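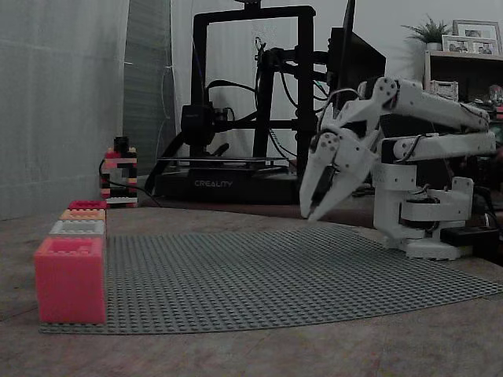
Should a small lab buy its arms ready-made or print its own? Print the first one, then decide with real costs in hand, and hold back enough money for the motors you will need to replace.

4.2 Planning the equipment budget

Our starting budget for the Hirkitz bench was $2,000, and we were delighted by how far it went! The limit covered one arm and the bricks and baseplate for the stacking task. A printer was left out of the sum, as many groups already have access to one (readers who don't should price it first, before anything else in this section). We asked two suppliers for quotes. Mesport could ship a full set of motors at once, while Ditinus had the lower price but a wait that would have pushed our first trials past December. We chose Mesport and paid $372 for the set.

Printed parts were the happy surprise. The design uses 26 of them, and a cracked finger or bracket can be printed again at the bench for the price of the plastic. This changes how spares should be planned. We keep no printed spares at all and put the savings into motors, cables and fasteners, with a separate line of $100 for small items. That line was used up well before the others, mostly on cables, and we would gladly double it next time.

The task itself also shapes the budget. Toy building bricks are cheap and easy to find in matching sizes, and their studs give a clear test of whether a grip is good enough to place one part on another. Larger bricks forgive a poor grip and smaller ones don't, so one purchase gives a useful range of difficulty.

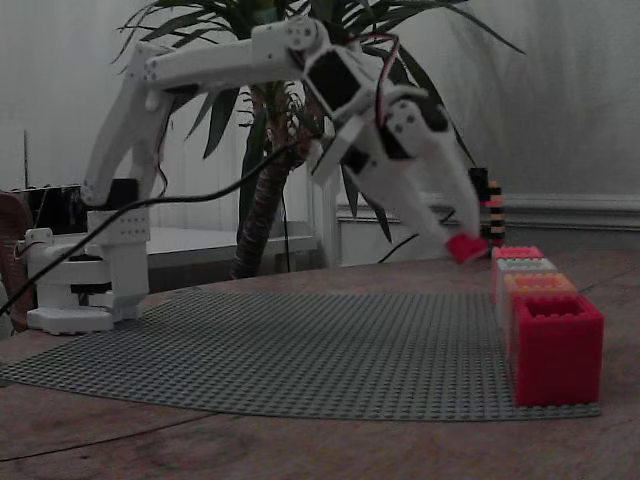
Figure 4. The printed arm holding a small red brick beside a row of four larger bricks.

Meijer, our second bench, will be fitted out from the same parts list, last priced on 2026-06-04. We plan to order both sets of motors together and to spend what is left on a spare gripper motor for each arm. Labour remains the weak point in our costing. Assembly hours were logged for Hirkitz but not the time spent on reprints, and both will be recorded for Meijer from the first part onward.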